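Citent Community Help
Section: Public bodies and inquiries
Question 219

Can a council leader stop an inquiry into his own dealings?

Posted by Maya Daher, 12 April 2023

I should be grateful for guidance on the following matter. Our town council appointed an independent investigator, Mr Corrado Monti, to examine the letting of the Rawashdeh depot. The leader of the council holds shares in Trurnport, the firm that was given the lease. He has now written to the chief officer asking that the inquiry be closed before it reports in June. May he lawfully do so, and is a resident entitled to see the letter?

2 answers

Answer by Nives Martinelli

The starting point is the resolution under which the investigator was appointed. Where the full council made the appointment, the leader has no power to end it alone, and a letter from him to an officer has no more force than a request. The matter would have to return to a meeting, with proper notice, and he would be expected to declare his interest and withdraw before any vote.
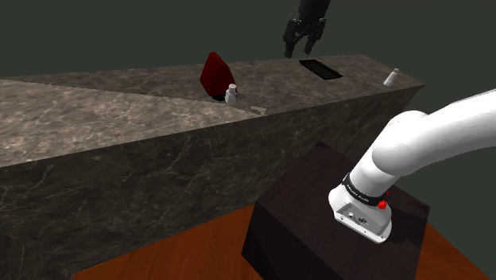
Residents may ask to inspect the terms of appointment, and the request should be made in writing to the chief officer. The leader's letter is a separate matter, as it may be withheld while the inquiry is in progress. Many town halls will deal with such requests at the public counter; ask for a dated receipt. If a refusal is given, it should state the ground relied upon and explain how a review may be sought. Keep copies of all correspondence.

You may also wish to write to the investigator directly. He is not obliged to reply, but an attempt to influence his work is something he would ordinarily record in his report.

Marked as helpful by 59 members

Answer by Cosimo Pellegrini

Wetero council had the same trouble. The leader there got his way in the end, as the money for the inquiry ran out and no more was voted. I would check the budget first. I do not know about the letter.

Marked as helpful by 4 members

Comment by Thomas Fontana

Please note that the rules on declaring an interest differ between town and district councils. The questioner should confirm which applies.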